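스테이킹 검증인 노드 운영 점검표와 점검자 의견
소형 검증인 운영자를 위한 분기 점검 기록, Fivgate 운영팀 공개본

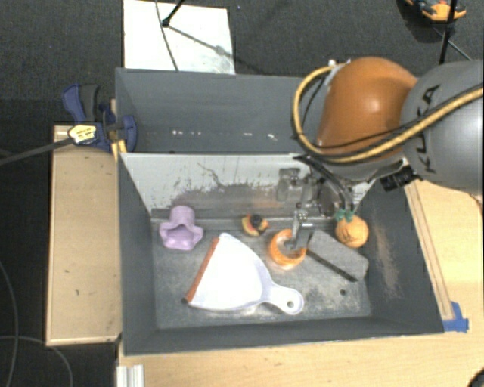 부산, 6월

점검 대상은 Ketell 네트워크에서 돌아가는 검증인 노드 11개와 그 노드에 붙은 서명 키, 백업, 모니터링, 그리고 위임자에게 나가는 공지 절차다. 점검 결과는 적합, 조건부, 부적합의 세 단계로 적었다. 의견란은 점검자가 쓰고 싶은 대로 쓰게 두었더니 예년보다 길어졌다. 운영팀에서 고쳐 달라고 한 문장이 몇 군데 있었는데, 사실관계가 틀린 한 군데만 고쳤다.

점검자: Severin Wyss
입회: 운영팀 당직자
지난 분기 지적 사항: 세 건 중 두 건 종결, 한 건은 "진행 중"이라는 이름으로 계속 거주 중

가. 서명 키 관리

가-1. 서명 키와 출금 키가 분리 보관되어 있는가.
결과: 적합
의견: 분리되어 있다. 출금 키는 오프라인 장치에 있고 장치는 금고에 있다. 금고 비밀번호를 아는 사람도 정해져 있다. 그 사람이 휴가 중일 때의 절차는 "휴가에서 돌아온다"로 적혀 있었다. 틀린 말은 아니어서 적합으로 두되, 대리인을 지정하라고 권고한다.

가-2. 같은 서명 키가 두 대 이상의 장비에서 동시에 구동될 가능성이 차단되어 있는가.
결과: 조건부
의견: 이중 서명은 검증인이 위임자의 돈을 가장 빠르게 줄이는 방법이다. 예비 장비에는 키 파일이 없고, 전환할 때 수동으로 옮기게 되어 있다. 여기까지는 좋다. 그런데 전환 문서 4단계에 "기존 노드가 꺼진 것 같으면 다음으로 진행"이라는 문장이 있다. "것 같으면"을 지우고 확인 명령과 기대 출력값을 적어 넣을 때까지 조건부로 둔다. 당직자는 문맥상 다들 알아듣는다고 했다. 새벽 4시에 문맥을 읽는 사람을 나는 아직 못 만났다.

가-3. 슬래싱 방지 기록이 키와 함께 이전되는가.
결과: 적합
의견: 내보내기와 가져오기를 시험 노드에서 직접 해 보았다. 가져온 뒤 마지막 서명 높이가 원본과 일치했다. 절차서에 적힌 예상 소요 시간은 3분이었고 나도 그 안에 끝냈다. 이 회사 문서에서 소요 시간이 맞은 것은 이번이 처음이라 따로 적어 둔다.

가-4. 시드 문구의 보관 상태.
결과: 적합
의견: 금속판 두 벌, 서로 다른 건물. 지난번에 지적한 책상 서랍의 종이 사본은 파기했다고 한다. 파기 기록에 서명이 있고, 서랍도 열어 보았다. 서랍에는 젓가락만 있었다.

나. 노드 장비와 네트워크

나-1. 검증인 노드가 공개망에 직접 노출되어 있지 않은가.
결과: 적합
의견: 센트리 노드 뒤에 놓여 있다. 외부에서 포트를 확인했고 열려 있으면 안 되는 포트는 열려 있지 않았다. 열려 있어도 되는 포트 하나가 닫혀 있었는데, 피어 수가 적다고 불평하던 바로 그 노드였다. 현장에서 열었다.

나-2. 디스크 여유 공간.
결과: 부적합
의견: 7번 노드의 남은 공간이 22기가바이트다. 체인 데이터는 매일 늘고 디스크는 늘지 않는다. 경보 기준은 설정되어 있었으나, 경보가 자주 온다는 이유로 누군가 기준을 낮춰 놓았다. 그 뒤로 경보는 오지 않았다고 한다. 당연하다. 기준을 원래대로 돌리고, 오래된 스냅숏을 정리한 뒤 재점검을 신청할 것.

나-3. 시각 동기화.
결과: 적합
의견: 전 노드에서 오차가 허용 범위 안이다. 동기화 서버가 한 곳만 지정된 노드가 있어 두 곳을 추가하라고 했고, 점검이 끝나기 전에 반영되었다.

나-4. 전원과 회선의 이중화.
결과: 조건부
의견: 회선은 두 개다. 통신사도 두 곳이다. 도면을 펴 보면 두 회선이 같은 관로로 들어온다. 굴착기 한 대면 둘 다 쉰다. 관로 분리는 건물주와 협의할 일이라 당장 부적합을 주지는 않지만, 협의 요청을 보냈다는 증빙은 다음 분기까지 받겠다. 무정전 전원장치는 부하 시험을 통과했다.

나-5. 클라이언트 소프트웨어의 버전과 다양성.
결과: 조건부
의견: 버전은 최신이다. 문제는 노드가 모두 같은 클라이언트, 즉 Sokol을 쓴다는 점이다. Sokol에 버그가 나면 전 노드가 한마음으로 틀린 블록에 서명한다. 운영팀은 Sokol이 가장 안정적이라고 답했다. 그 말을 믿더라도 일부는 다른 클라이언트로 옮기는 편이 낫다. 이전 계획서를 제출할 것. 계획서의 첫 줄이 "검토를 검토한다"이면 반려한다.

다. 모니터링과 당직

다-1. 놓친 블록과 증명에 대한 경보.
결과: 적합
의견: 시험 노드를 예고 없이 멈춰 보았다. 경보가 당직자 전화로 왔고 당직자가 받았다. 벨소리가 상당히 컸다. 바꾸지 말기를 권한다.

다-2. 모니터링 시스템 자체가 죽었을 때의 감지.
결과: 부적합
의견: 모니터링 서버를 지켜보는 것은 모니터링 서버다. 이 구조의 약점을 설명하는 데 시간이 별로 걸리지 않았고, 당직자도 설명을 듣다가 먼저 고개를 끄덕였다. 외부에서 주기적으로 생존 신호를 확인하는 장치를 둘 것. 싼 것이어도 된다. 다른 회사 망에 있기만 하면 된다.

다-3. 당직 인계 기록.
결과: 조건부
의견: 기록은 빠짐없이 있다. 내용은 거의 "특이 사항 없음"이다. 노드 재시작이 있었던 밤에도 "특이 사항 없음"이었다. 물어보니 재시작은 흔한 일이라 특이하지 않다고 한다. 양식에 재시작 횟수 칸을 따로 만들기로 했다.

다-4. 가동률 수치의 산출 근거.
결과: 조건부
의견: 홈페이지 첫 화면에 가동률 100퍼센트라고 적혀 있다. 사내 기록으로는 거의 100퍼센트다. "거의"라는 두 글자를 넣을 자리가 없었다는 디자인 담당의 설명을 들었다. 글자 크기를 줄이면 들어간다. 산출 기간과 계산식도 함께 표시할 것.

라. 위임자 보호와 공지

라-1. 수수료 변경 시 사전 공지.
결과: 적합
의견: 이번 분기에 변경이 한 번 있었고, 적용 전에 공지가 나갔다. 공지문 제목이 "더 나은 서비스를 위한 안내"여서 열어 본 위임자가 적었을 것 같다. 수수료가 오르면 제목에 오른다고 쓰자. 점검 항목에는 제목 기준이 없어 적합으로 둔다. 다음 개정 때 기준을 넣겠다.

라-2. 언본딩 기간 안내.
결과: 적합
의견: 위임을 해제한 뒤 바로 출금되지 않는다는 설명이 위임 버튼 바로 위에 있다. 예전에는 약관 아래쪽에 있었다. 고객 문의 담당자가 이 변경을 매우 반겼다고 들었다.

라-3. 슬래싱 손실의 보상 기준.
결과: 부적합
의견: 보상 여부를 "당사의 합리적 판단"에 따른다고만 적혀 있다. 어떤 사고를 보상하고 어떤 사고를 보상하지 않는지, 한도는 얼마인지, 언제까지 지급하는지가 없다. 법무 쪽 초안이 있다고 해서 읽어 보았다. 분량은 늘었고 정보는 늘지 않았다. 지난 분기의 "진행 중" 건이 바로 이것이다. 세 번째로 같은 문장을 쓰고 싶지 않으니 담당자 이름과 제출 시점을 정해 회신할 것.

라-4. 거버넌스 투표 기록의 공개.
결과: 조건부
의견: 위임받은 지분으로 투표하면 어디에 찬성했는지 위임자가 알 수 있어야 한다. 투표 내역은 온체인에 있으니 공개는 된 셈이라는 주장이 있었다. 도서관에 책이 있으니 다들 읽은 셈이라는 말과 비슷하다. 안건별로 찬반과 이유를 한 줄씩 적은 페이지를 만들 것. 지난 안건까지 소급할 필요는 없다.

라-5. 사칭 계정 대응.
결과: 적합
의견: 공식 채널 목록이 게시되어 있고, 운영팀이 먼저 쪽지를 보내지 않는다는 문구가 모든 채널 상단에 고정되어 있다. 점검 중에 나도 사칭 계정의 쪽지를 받았다. 맞춤법은 공식 공지보다 나았다. 신고했고 계정은 당일 내려갔다.

마. 백업과 복구

마-1. 복구 훈련 실시 여부.
결과: 적합
의견: Sundimov 호스팅에 둔 예비 환경에서 노드 하나를 처음부터 복구했다. 스냅숏을 내려받는 시간이 대부분이었다. 훈련 도중 접속 권한이 만료된 계정이 발견되었고, 이런 것을 찾으려고 훈련을 하는 것이니 감점하지 않는다.

마-2. 복구 문서의 위치.
결과: 조건부
의견: 복구 문서는 사내 위키에 있다. 위키는 복구 대상 서버와 같은 랙에 있다. 종이로 한 부 출력해서 당직실에 둘 것. 출력본에 날짜를 적고, 개정할 때 옛 출력본은 버릴 것. 당직실에 벌써 세 가지 판본이 붙어 있었는데 서로 순서가 달랐다.

마-3. 퇴사자 접근 권한 회수.
결과: 적합
의견: 명단을 대조했고 남아 있는 계정이 없다. "test2"라는 계정의 주인을 찾느라 시간이 조금 걸렸다. 주인은 운영팀장이었다. 삭제했다.

조치 요청 정리

부적합: 나-2, 다-2, 라-3. 나-2는 재점검 전까지 7번 노드에 신규 위임을 받지 않는다.
조건부: 가-2, 나-4, 나-5, 다-3, 다-4, 라-4, 마-2. 다음 분기 점검 때 증빙을 제출하면 종결한다.
증빙은 화면 캡처보다 원본 로그로 받는다. 로그가 너무 길면 해당 구간만 잘라서 보내되 앞뒤 시각이 보이게 자를 것.

운영팀 회신란

가-2: 전환 문서 수정 완료. 확인 명령과 예상 출력 추가.
나-2: 스냅숏 정리 완료, 경보 기준 원복. 재점검 신청합니다.
다-2: 외부 감시 업체 견적 받는 중.
다-4: 글자 크기를 줄였습니다.
라-3: 진행 중입니다.

점검자 추기: 라-3 회신은 접수하지 않고 돌려보냈다. 담당자 이름이 비어 있다.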